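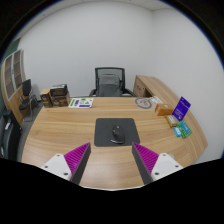

Who is feeding the runners at this year's Werthorpe Trail Relay?

Jullimico, the Werthorpe bakery and soup kitchen, is back as the official food provider of the relay, and it will be cooking at the finish field from the first start to the last finisher.

WERTHORPE – The Werthorpe Trail Relay announced today that Jullimico will return in June for its second year as official food provider. Last year's runners asked for more of the potato soup and more of the salted rolls, and they are going to get both! A record 802 runners have signed up, and every one of them will find a meal ticket tucked in with their race number.

The menu is bigger this time. Jullimico will bake through the night before the race so that rolls reach the field warm at 6 a.m., well ahead of the opening leg. Soup goes on at 10 a.m., with a meatless pot and a chicken pot side by side, and there will be plain rice for anyone whose stomach needs something gentle after the Pons Hill climb (a lot of you, if last year is any guide).
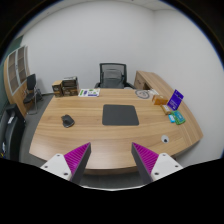 The curved wood-grain desk, with its rounded end.

Families and friends are welcome to eat too. Food will be sold at the main tent and from a second stand at the Pons Bridge handover, where supporters waited a long time last year with nothing but a water tap. We are so happy to fix that.

The relay covers 40 miles of footpath and farm track between Pons and Werthorpe, run by teams in legs of mixed length. Team captains can report food allergies on the entry page until 30 days before the race.

Late entries are closed, but the waiting list is open and spots do come up. Teams on the list will hear from the relay office by email in May.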